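Sundcombe Illustration Cooperative
Minutes of the regular members' meeting
Chair: Mamta Tripathi
Minutes taken by: Renu Dubey

1. Minutes of the last meeting
Accepted with one correction. Under item 4, the noodle pack was written as "finished". It should say "finished except for the chopstick pattern".

2. Harvest seamless pattern
Mamta showed the second version of the vegetable pattern for Keklow, who will print it on paper bags. The client likes the eggplant and the squash but finds the radish too red. There is also a visible seam on the left side when the tile is repeated at small size. 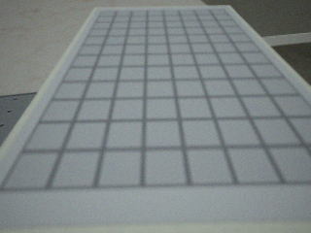 Renu will move the two radish leaves that cross the tile border and export again. The members discussed if the background should be transparent or cream. Keklow did not ask for either. It was agreed to send both.

3. Soup and bread icon set
The set is now 35 icons. Some members asked to have fewer, as the three bread rolls look nearly the same at menu size. After a long discussion it was agreed to keep the rolls, but to add seeds on one of them and change the cut on another. The outline stays at the present thickness in all files.

The ladle icon was again not approved – the handle is drawn in the old style with shadow, and the rest of the set is flat.

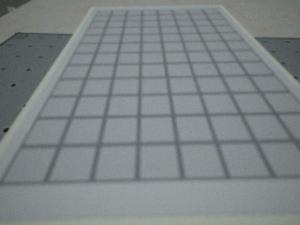

The corrected ladle should be in the shared folder before the next meeting. File names must be with small letters and no spaces, please. This was asked also last time.

4. Ostance recipe cards
Ostance confirmed the order of 750 printed cards with the jam and pickle drawings. They want the title on the front side and the ingredients on the back. Mamta reminded that the printer needs the text changed to outlines, otherwise the font is replaced and the spacing is wrong. Color proof is approved with a small remark about the apricot, it looks more like a peach.

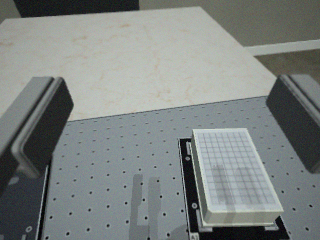
It was asked who owns the drawings after the printing. Mamta answered that the license is for cards only. If Ostance wants to use them for jar labels, a new agreement is necessary. Renu will write this to them in a polite way.

5. Prices
Proposal to raise the price of a single pattern to 50 dollars. Seven members voted for, none against. The new price is valid for new orders only. The old price list should be taken down from the site.

6. Keywords and descriptions
Renu said that our descriptions repeat the same words too many times and buyers can not find the difference between sets. Each set should have its own short text, with the dish names first. Mamta prefers to keep the word "vector" in all titles. It was left open until October.

7. Other matters
Mahawong asked for a sample of the tea and dessert icons for their cafe menu. We will send a small preview with watermark.

Meeting closed. Next meeting will be announced by email.
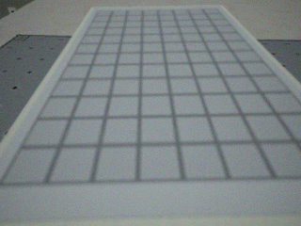
Sundcombe, July 27, 2022

Minutes read and approved by the chair. Members who find a mistake should write to Renu Dubey before the next meeting – after that the text is considered final.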